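A dummy bottle is a plain, label-free stand-in for a filled bottle, used where the shape of the container matters and its contents do not. Dummy bottles are found in packing trials, classroom exercises and shelf planning. Most are white or pale gray, with a squared body and a short neck — a shape that rests on its side without rolling.

Printed square markers are often fixed to the faces of the body. Each marker carries a pattern of black and white cells, from which software can work out where the bottle is and which way it is turned. A larger sheet of markers may be laid on the table as a fixed reference. 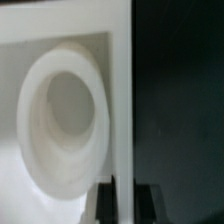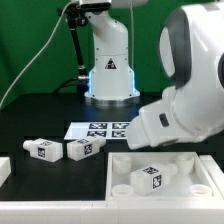
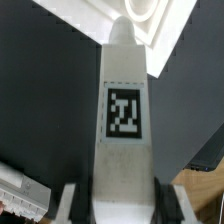 The Mumiten set, drawn up by Visitación Paredes and Johanna Wallner at the Alcaraz workshop, is one of the better documented series. It was issued in July in a run of 439 pieces, in 2 sizes. The larger size can be weighted with sand through the neck. Worn markers are peeled off and replaced, and the new print must sit square to the edges of the face.

Dummy bottles are usually stored upright in divided trays. Scuffs on the body are harmless, but a creased or glossy marker may be misread under strong light.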